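Is the Genia wrist camera add-on worth it for the Flustine arm?
Asked by Innes Swanson

I have the Flustine tabletop arm with the stock two-finger gripper. I bought it in December and so far I've only run it from the overhead camera. It does fine with blocks. Cups are the problem, mostly because the arm blocks the overhead view right when it gets close to the handle.

Drenilach sells the Genia kit for 400 dollars. You get the camera, a bracket, 4 screws and a cable. Has anyone used it for picking up cups and mugs? I don't want to spend that much and end up with the same problem from a different angle.

3 answers

Manon Simard
I've had one on my arm for 5 months and I'd buy it again. Cups are most of what I do with it.

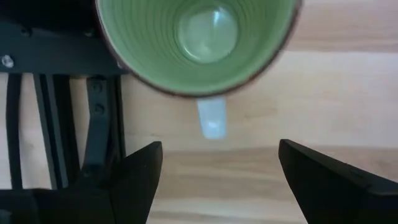 The fingertips stay in view the whole way in, so you can line up on a handle and correct before you close. I got far fewer bumped rims once I switched. Glossy glaze can throw off the auto exposure, so set it by hand. Focus is fixed and things very near the lens go soft, but I never needed that part sharp.

Keep the overhead camera. You still want it for finding the cup in the first place.

Gerardo Farina
no idea about cups but the cable is too short. had to buy an extension

Riet De Bruijn
It works, but look at the Segers one too before you order. It costs less and the picture is about as good. The catch is that the bracket doesn't fit the Flustine wrist plate, so you'd have to print an adapter. If you don't have a printer, get the Genia. Mounting took me one evening, and most of that was calibration - the manual skips a step there, so check the Drenilach support page first.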